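**Honesty box or card reader for the hall kitchen?**

**ledgate_lurker**

We run a small snack table at the back of the hall in Ledgate, for the bowls club, the choir and whoever else books the place. At the moment it's a tin with a slot. I've been told by people who should know better that we need to "go cashless", and there's a reader called Drevo being pushed at every club in the area. The leaflet says takings go up by 22 per cent. It doesn't say whose takings, or compared with what.

Has anyone here done it and kept proper figures from before and after?

**pennyfarthing50**

We did it two years ago. Takings went up. So did our prices, in the same month, and the youth group moved in next door. I couldn't tell you which of those did it and I don't believe anyone who says they can.

**Mostyn_Mug**

Bit harsh. Half our lot under forty don't carry coins at all. They look at the tin, pat their pockets and walk off. With a reader they buy something. You don't need a spreadsheet to see that.

**ledgate_lurker**

You do if you're paying for the reader. Ours would be £159 up front plus a cut of each sale. We took £1,883 last year, before paying for stock. Most of that is 50p and £1 sales. I'd like to know what the cut does to a 50p cup of tea before I get swept along.

**Mostyn_Mug**

So put the tea up to 60p. Tea has been 50p since the flood.

**pennyfarthing50**

And there it is. Every one of these schemes ends with the tea going up.

**tallowcandle**

I've done the shopping for ours for years and I think you're all looking at the wrong end of it. Ask what goes missing before you worry about how people pay. We lost more to bad buying than to light fingers. Out-of-date crisps, the wrong squash, a whole case of cereal bars that tasted of carpet.

The other thing was the layout. We had everything in a washing-up bowl and people had to rummage, so they didn't bother. 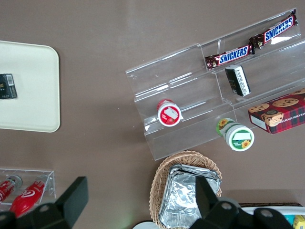

Stock is where the money goes, in my view, and you can do plenty about it without signing up to anything. I buy little and often, I write the date on the box in marker, and anything that hasn't moved by June doesn't get bought again. Then put the dear things where they get noticed. A clear stepped stand with the Snickers along the top tier does more for sales than a poster, and it doesn't take a percentage. I can't prove that with figures either, before the lurker asks.

**ledgate_lurker**

I was going to ask, yes.

Fair point about the buying though. I've never checked what we throw out. I suspect the answer is embarrassing.

**Mostyn_Mug**

A plastic stand won't help the chap with no coins.

**tallowcandle**

No, but he can have a tab. We keep a notebook. People write their name down and settle at the end of the month.

**pennyfarthing50**

And do they?

**tallowcandle**

Mostly. There's one page I've given up on.

**quince_and_co**

Treat that 22 per cent with caution. I asked the Drevo rep where it came from and he said "existing customers". I asked how many and he offered me a pen. We went with the reader anyway, as the bank branch shut and paying in coins meant a forty-minute bus ride. That was a good enough reason for us and it had nothing to do with sales going up.

Check your signal first. Our kitchen has thick walls and the thing only connects if you stand by the fire door.

**ledgate_lurker**

That's the first argument for it I've taken seriously. Our branch is still open two mornings a week, but I wouldn't bet on it lasting.

I'll weigh what goes in the bin for a couple of months and leave the tin where it is. If the branch shuts I'll look at readers again, and not only Drevo.

**Mostyn_Mug**

You'll be back here by Christmas asking which one to buy.

**pennyfarthing50**

Leave the tea alone whatever you do.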